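Firkance Task Chair, black, five wheels
Reviewed by Tahmineh Akbari, August 2022

The pitch for the Firkance is that it's the office chair you stop thinking about. I've had two of them since January and I think about them plenty.

Start with the assembly. The leaflet promises 5 minutes. Valentyna Symonenko, who shares the lease with me, took closer to half an hour on hers, and she builds shelving for a living. The bolts for the backrest are too short to catch until you lean on the whole thing with your knee. Mine has worked itself slack twice. 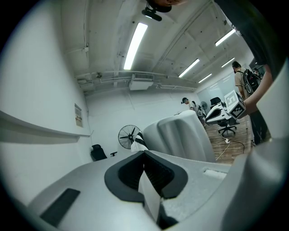 Then there is the claim about long, narrow rooms, which the Firkance people make a lot of: small footprint, easy to steer past other furniture. I don't see it. A wheeled base takes up the floor it takes up, and in our place every chair pulled out from a desk is a chair somebody has to squeeze behind. The old Pilline stools were ugly and I'd have them back tomorrow.

The wheels are decent on a wood floor, I'll give them that. They roll without much noise. Charger cords are another matter, and if you leave yours lying around you'll be lifting the chair over them. The product page says "cable friendly," whatever that is supposed to mean.

Comfort is average. The seat is fine for a couple of hours and hard after that. I tried a Nouri cushion on top and it slid forward all afternoon.

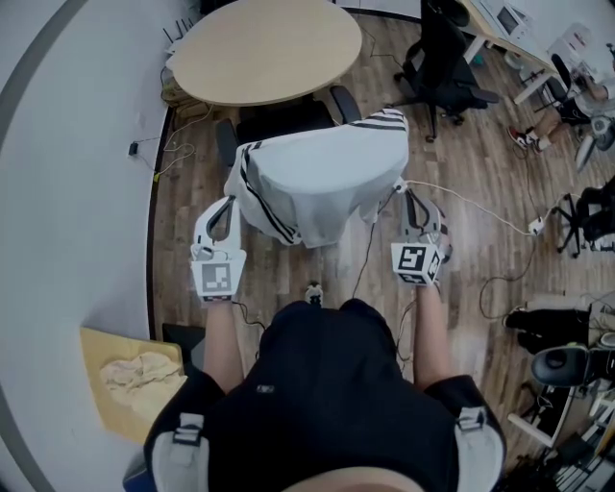 What the backrest does well is hold clothes. Anything you throw over it stays put, sleeves, stripes and all, and I suspect that is how most office chairs end up spending their lives. You can get the same service from a hook.

Warranty is 2 years, parts only, and you pay the shipping. I wrote to them about the slack bolts and got a form letter telling me to tighten the bolts.

At $70 I can't call it a rip-off. The Jirkent costs more and I haven't sat in one long enough to say whether it's worth it. Would I buy a third Firkance? No, and Valentyna wants to sell hers.

Two and a half stars.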